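About Kulbridge

Monday, August 12, 2019
By the Kulbridge shop office
Print this page | E-mail this page

Finally updating this. The old page still had the Villa Street address and a fax number, sorry to anybody who drove over there.

We make worktables and the walls that go around them. White tops, grey panels, aluminum corners and rails. Most of what leaves the shop is one table with a back and two sides, put together here, taken apart again, boxed and shipped with every bolt bagged and marked. We also do plain benches, shelves that hang off the panels, and rolling stands if you ask early enough.

Started 13 years ago in half of a tire warehouse. First job was a row of packing benches for a seed company that needed them in a week. We had a chop saw, a drill press and no heat. The benches came out okay. They reordered, then told the place next door, and that's pretty much been our marketing ever since. Moved into the present building when the warehouse got sold. More room, better light, a loading door that goes all the way up.

What we make

The Stusano table. Our standard. Rectangular white top, square edges unless you want them eased. Comes in two heights, sitting and standing. The top is white because people kept asking for white. Small parts show up on it, so do spills and pencil marks, and you can wipe it down at the end of the day with dish soap and a rag. Please no scouring pads. We'll sell you a new top if it comes to that but we'd rather you got ten years out of the first one.

The Bakotari surround. Back wall, left wall, right wall, all pale grey, joined in the corners with aluminum profile. Front stays open. People buy it to keep the draft off, to keep the clutter from the next bench out of their eyeline, or just so things stop rolling off the back. We went through a lot of greys to get to this one. The dark one looked sharp in the showroom and made everybody's bench feel like a closet. The bluish one, no. This one is quiet and it doesn't throw glare back at you.

Rails. Aluminum extrusion, cut to length, slots clean. A front rail is the most common add-on we sell. Clamp to it, bolt to it, hang a tray on it, slide things along and lock them down where you want. We cut to the size on your drawing so please measure twice and tell us if the number is inside or outside. Half our phone calls are about that.

How an order goes

Send a sketch. Napkin is fine, we've built from worse. Put the room door width on it, because a table that can't get in the room is nobody's favorite delivery. We send back a drawing and a price, usually inside 5 working days. You say yes or you change it. Then we cut, build the whole thing standing up on our floor, check that it sits square and doesnt rock, take it down and pack it.

Building it once before it ships is slower and we know it. A couple of customers have asked us to skip that step to save time. No. Every time we've skipped it there was a corner bracket missing, or a panel drilled on the wrong face, and then somebody's standing in an empty room on a Friday with an allen key and our phone number.

Assembly at your end takes two people. Get the legs level first, then the rail, then the walls. Leave the corner bolts loose until all three panels are up, then go round and tighten.
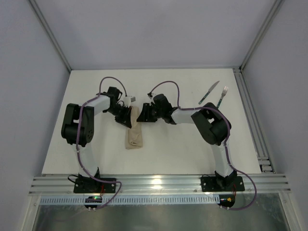 After the first month go round with the key once more and snug everything. Bolts settle. It's in the instruction sheet but the instruction sheet tends to get thrown out with the cardboard, so we're putting it on here too.

Cables are the other thing. Leave yourself slack, more than you think, and decide where they come off the table before you fill it up with stuff. We can drill a pass-through in the back panel or add clips along the profile. Cheap if it's on the original order, a nuisance later.

Who we are

Small shop. Saw, assembly, packing, office, and on a busy week the office is packing too. Everyone here has built at least one table start to finish, including whoever answers the phone. We don't have salespeople. If you call about a rail you will probably get the person who cuts the rails, with the saw going in the backround, so speak up.

Parts and repairs

We keep the drawing for every order. Tell us the number on the sticker under the front left corner and we can make you a matching panel, a new top, a leg, whatever. Sticker gone? Send measurements and we'll work it out.

Visiting

Come see the floor models, just call first. Parking is around back by the loading door. The showroom is getting repainted in September so it'll be a mess for a bit, tables will be out in the assembly area instead.

Recent items
- New top sizes for the Stusano table
- Bakotari corner brackets: which kit do I have?
- How to measure for a front rail
- Directions from the old Villa Street shop
- Cleaning a white top

Print this page | E-mail this page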